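Notebook, Jan 17, 2018

Back on the connection timeouts again, and I want to get all of this written down while it's fresh, because I know I'll be the one hunting for it in three months.

The short version: the Drustuno reports that hang in the morning are hanging on the way to the database, before any query gets sent. I spent most of yesterday sure it was the big join in the monthly summary (I have never liked that join, and I still don't) but I ran it by hand on the Mellari server and it came back in 6 seconds, same as ever. So I owe that join an apology, I suppose.

What I did next was turn on ODBC tracing on the reporting machine and let it run through the first batch. The trace file gets enormous very quickly, so please, if you try this, point it at the second drive and remember to turn it off again! I forgot once last April and filled the system disk, and it was a long afternoon. The trace shows the connect call going out, then a wait, then a retry, then another wait. When it finally gets through, everything after that is quick.

Then I looked at the data source itself. It turns out we have two with nearly the same name, one under User DSN and one under System DSN, and they don't agree. The System one points at the Mellari server by name and has a fixed port. The User one still has the old server name from before the move, with the port left to be worked out dynamically. When I run a report from my own login I get the User one, and when the scheduler runs it under the service account it should get the System one, so my tests and the morning runs were never testing the same thing. I did a fair amount of sighing at this point.

Also worth noting for anyone following along: the 32-bit and 64-bit ODBC administrators keep separate driver lists and separate System lists. Drustuno is still a 32-bit program, so look in the 32-bit one. I looked in the wrong one first. I always look in the wrong one first.

Changes made today:
Removed the User DSN, after exporting the registry key to the shared folder.
Recreated the System DSN in the 32-bit administrator with the server name, fixed port and default database filled in.
Raised the login timeout to 19 seconds, just for the week, so slow connects finish and show up in the log with a time next to them.
Pool size left alone. One change at a time, or I'll never know which one helped.

After that I ran the Kırmızıgül export, the largest thing we have that I can run without bothering anybody. 406 connects over the run, no retries in the log, all rows accounted for at the other end. I was so pleased I ran it again, and it was clean the second time too.
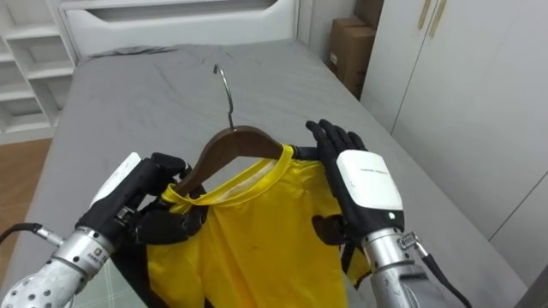
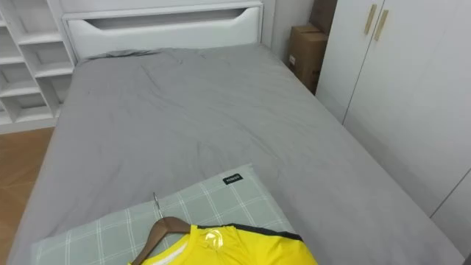

Bedroom setup
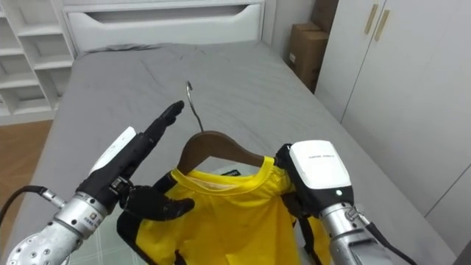
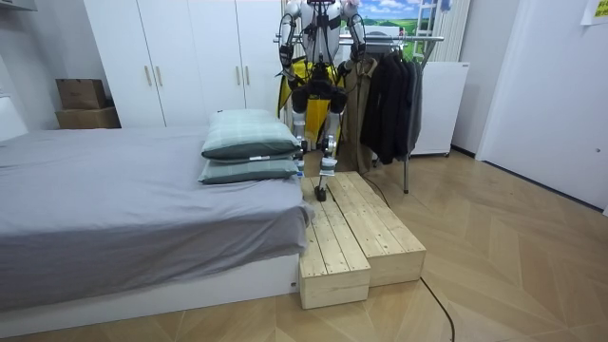 Still open is the Alledia import. It opens a fresh connection for every batch and sends up to 2,000 rows at a time, and I'd dearly like to see it hold one connection for the whole job. The setting for that seems to be in the channel file and not in the DSN, but the comment beside it is older than the current driver and I don't trust it. I'll try it on the test copy first.

I also want to check which account the scheduler really runs under. Everything above assumes the service account, and I've only taken the setup notes' word for it.

To do: turn tracing off (done, checked twice), put the login timeout back next week, fix the setup notes so they say 32-bit in the very first line, and delete the old trace files from the second drive once I've copied out the section with the retries.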